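Running a Small Comedy Night
Session 3 handout: Booking, Order and Timing
Course tutor: Huiling Jia

Read this before the July workshop. The first two sessions covered finding a room and setting a ticket price, so neither is repeated in these notes.

1. Choosing the acts

A two-hour show with an intermission needs one host, two or three openers and a headliner. Book the headliner first. Once that date is fixed, look for openers whose material is different. Two acts who both talk about divorce will hurt each other, even if both are good.

Ask every act for a recent, unedited recording of a full set. Short clips only show the best minute.

2. Running order

The strongest act goes last and the second strongest opens the show. New performers go in the middle, after the room has warmed up. At the Uddin in Grirkville, Noreen Tarar puts her least experienced act right before the intermission and has the host come back on for a few minutes to close the half.

3. Timing

Give each act a set length in writing. Agree on a light signal and test it with the performer standing on stage. One flash means two minutes left. A steady light means finish now. If an act runs over, the host takes the time out of their own material. The headliner's set is not cut.

4. Seating

Comedy works better in a full small room than in a half-empty large one. If you have 50 chairs and expect 20 people, put the extra chairs away before doors open. Fill from the front. The Ivevell Playhouse, built in 1933, seats 1000, and its comedy series still runs in the upstairs bar.

5. Sound and light

Use one wired microphone, a straight stand and a stool. Keep the house lights low and the stage bright. Background music stops when the host is introduced, not before.

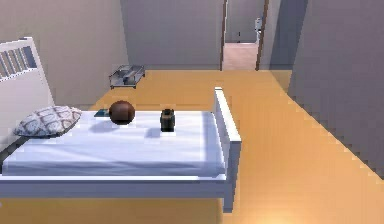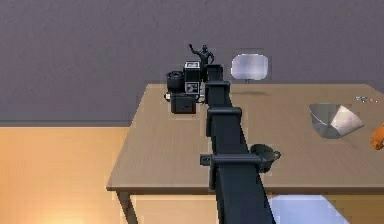
6. Hecklers

The performer gets the first chance to deal with a heckler. If it goes on, the house manager speaks quietly to the table. Decide who that person is before the show and tell the acts their name.

7. Pay

Pay on the night, in the amount agreed. Saqib Abbasi's sample booking letter is in the course folder.

For next time: write a running order for five acts, with times, and bring two copies.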